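Flisevberg Automation Forum > Programming > Teaching by demonstration

Freedrive or remote control for recording demonstrations?

kairys_bench
Posted July 7, 2026

Hello all. I am teaching our UR arm to take parts from holders on a panel and put them back. The holders are small open boxes and slots, and there is a long green circuit board on the same panel, so I do not have much space to make mistakes.

Until now I recorded 105 demonstrations by hand, in freedrive. I hold the arm at the wrist and push it. The replay is good when the arm comes from far, but in the last part, when the fingers must enter the slot, the path shakes. I think it is my hand that shakes and the robot only learns it from me.

My colleague wants to change to remote control with the Divau handles. I tried it one afternoon and I was very slow. Should I continue by hand, or throw away everything and start again?

The wrist view, with the fingers near the lower holders:
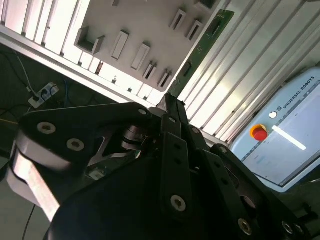

neltari_user2
Please do not throw away anything yet. Which demonstrations did you replay? If you trained on all 105 together, you mix the first ones, when you were still learning, with the later ones. I had the same shaking last August and I kept only 77 recordings from a bigger set. The result was better than with the full set. The hand was never the problem for me, it was the stops. When I stopped to think, the arm learned to stop also.

oldgripper
I don't agree with this. Cutting out pauses helps, but when you push the arm at the wrist you are also pushing on the force sensor. Your forces in the recording are your own hand plus the contact. For a slot with small clearance this is garbage data. Remote control, every time.

kairys_bench
I do not record force, only joint positions and the gripper opening. Does it still matter?

oldgripper
Less, but yes. You feel the contact with your hand and you correct. The robot gets the correction without the reason for it.

neltari_user2
With remote control you feel nothing at all, unless the handles give force back. The Divau ones that I used did not. I pressed a part into the edge of its holder until the protective stop came, and I was looking at a screen the whole time and thinking everything was fine.

oldgripper
Then go slower. Lower the scaling to 2 to 1 near the panel, so your hand moves double what the arm moves. It removes most of the tremble.

m_solder
Can I say something in the middle? You can split the task. Freedrive for the big movement, then remote for the insertion. We do this with Kairys fixtures and save two files for each demonstration. The only pain is the joint between them, the arm must be fully still before you switch or you get a small jump.

kairys_bench
Thank you, I did not think about two files. How long do you wait before the switch?

m_solder
2 seconds. Less was not enough for our arm, maybe yours is different. Check the payload setting too. If the gripper weight is wrong the arm drifts in freedrive and you fight against it without noticing.

kairys_bench
The payload was from the old gripper... I will correct it and record a new small set before I decide about the handles.

oldgripper
Still remote, for me. But yes, fix the payload first.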